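A Table Should Be Allowed to Get Old

By Theano Chatzigeorgiou

When I moved to Tidstead, I bought a white table for my work. The man in the shop told me I should put a cover on it, because white shows everything. I thanked him and bought no cover. I still think I was right.

Many people I know are afraid of their own tables. They put glass on top, then a cloth on the glass, and in the evening they wipe all of it. My neighbor Tassanee Wiriya keeps her good table for guests and eats her soup at a small one beside the stove. I like her very much, but I can not agree with her.

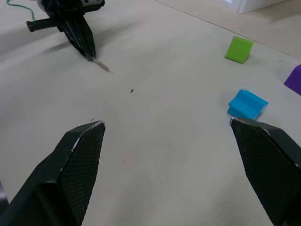 A pale tabletop with small dark specks and faint scuff marks.

A mark on a pale surface is a small thing. Crumbs and dust we can wipe. A scuff that stays after the wiping does not stop anybody from working, and I do not see why we must feel shame for it. In my parents' house we had one table for 14 years, for bread, for school and for repairing the radio, and it was never covered.

Of course I clean. Every Saturday I use warm water, a little soap and a soft cloth. But I do not scrub until my arm hurts, and I will not buy a special paste for 15 dollars to remove a gray line which only I can find. I prefer to sit down and use the table.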